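Home | Diary | Survey notes | Archive | Contact

Diary: the reading room roof
27th October
By Ye-ji Sung

Second day on the roof void of the old reading room at Rao. The town wants a condition report before it commits money to the 1238 square meters of slate, and Nam-gil Cheon and I have the structural part of it. Tredeck has the coverings. Lumine has the rooflights and was not on site.

Started at the north eaves, where access is easiest. Trusses 1 to 4 are sound at the heel. Moisture readings at the tie ends were all below 18 percent, which surprised me given the staining on the plaster underneath. The staining is old. The edges are brown and hard, and the plaster does not give when pressed. My guess is that it dates from before the lead in the north gutter was replaced.

Truss 5 is different. The heel joint on the north side has opened and the tie has dropped at the wall. The bearing end of the tie took the probe to the full length of the blade on its underside. Top face is firm, so the visible part looks fine from the crawl boards, and I assume that is how the last inspection passed it. Moved the pin meter along the tie in short steps. Readings came back to normal less than a meter from the wall. A spliced repair should be possible without taking the whole member out, but the load has to come off it first.

Nam-gil checked the wall plate on both sides of truss 5. It is decayed under the bearing and for a short distance to the east. The brickwork below it is damp and the mortar rakes out with a finger. He wants a sample opened up from outside, which means scaffold, which means waiting for the permit. The town office gave us December for that. I have asked for temporary props under truss 5 in the meantime and for the gallery below to stay shut. The concert booked there will have to move to the school. The clerk was not pleased on the telephone and asked whether a net would do. It would not. A net catches plaster.

South side in the afternoon. No decay found at the heels. Beetle holes in two of the common rafters, edges dark, no fresh dust. Left paper under both to check on the next visit. One purlin has a long drying shake, old, with paint inside it. Recorded and left alone.

The parapet gutter is the real source of the trouble. Its outlet is too small and sits higher than the low point, so water stands at the truss 5 end after any rain. Measured 300 mm from the outlet lip to the nearest joint in the lining. The joint has been patched with bitumen more than once. Whatever the town decides about the slates, the gutter has to be relaid to a proper fall, or the new timber will go the way of the old.

Tredeck's foreman disagrees with me on sequence. He would strip the north slope first and repair from above. I would prop, repair the truss, then strip. His way saves on scaffold time. Mine does not leave an open roof over a weak bearing in winter. We agreed to put both in the report with costs and let the town's engineer choose.

Home by six. Typed up the readings and sent the sketch of truss 5 to Justora, who hold the drawings and need to correct the section. Their drawing shows the tie built into the wall by a full brick. On site it is less.
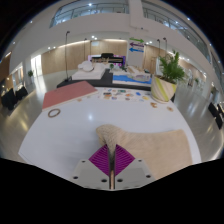
For the next visit

Check papers under the south rafters.
Longer probe for the wall plate.
Ask the town for the old gutter invoice, if it exists.
Confirm props are in before going up.
Nam-gil to bring the borescope for the wall pocket at truss 6, where neither of us could get a hand in.

2 comments | 5 shares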